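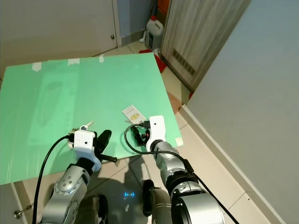

Home | Stories | Interviews | Archive | About

Two households left at Lowther, and they don't speak much. Elvia Espinoza laughs when I bring it up. She's been there since the second summer, when the place was tents and one barn with half a roof.

"People want it to be a fight," she says. "It was mostly dishes."

Lowther was started on 794 acres of dry pasture outside Flondmont by a group who'd met in a reading circle and pooled what they had. One bank account. One kitchen. Cars signed out on a clipboard. Anything you earned in town went in the pot, and you got a small allowance back, same for everybody, kids included.

How did that feel, handing over a paycheck?

"First time, great. I felt about ten feet tall. By the second winter I was hiding tips in a boot." She shrugs. "I told them at the meeting. Turned out I had to, it was eating me. And then Younes said he had a boot too."

Younes Radwan – he left after nine years, lives in Flondmont now and fixes pumps – remembers it a little diferently. It was a coffee can, he says. He's on the phone and there's a compressor going.

"We'd talk about money for five hours and not about who was sad. That's my complaint. Put that in."

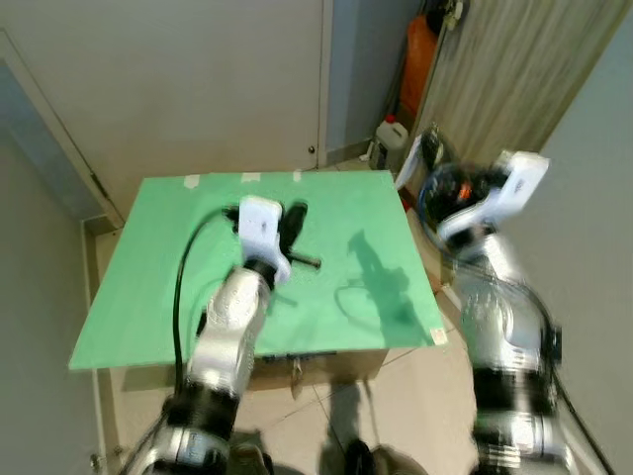 Citlali Ocampo
Staff writer, communities and land

The meetings come up with everyone. Every adult had to agree, on everything, paint included. Iraís Trujillo grew up there and used to fall asleep under the table.

"I thought all grownups did that," she says. "I went to a friend's house in town and her mom just bought a couch. Didn't ask anyone. I was shocked."

School was at home until she was twelve. Then the bus. She says the kids in Flondmont weren't mean, mainly curious, wanted to know if she had a last name. She had chores from six on – goats, then bread, then the goats again when someone quit. Would she raise her own kids that way? Long pause.

"The goats, yes. The meetings, no."

The split came over the land. Some members wanted to put house lots in their own names so they'd have something to leave their children. Others said that was the end of it, right there. No one could block it and no one could pass it, so it sat. Families drifted off one after another. A September vote was supposed to settle the matter and it didn't.

Cúc Hà keeps the papers, 1113 pages of minutes in banana boxes in what used to be the nursery. She let me read for an afternoon. Lots of hay. A long argument over a piano. One entry only says "too tired, tomorow," and I copied it with the spelling as is.

"I don't think we failed," Hà says. "My sister says we did. She has a mortgage and eats lunch in her car, so."

She still puts her pension in the shared account. So does Espinoza, from the other house. Neither checks on the other, they both told me that, seperately.

Would Espinoza take new people?

"If they can cook. And they'd have to want the kitchen, the one kitchen. I won't do it again with everybody having a microwave in their room."

She had beans on. I stayed for supper, washed my own bowl, then got handed four more.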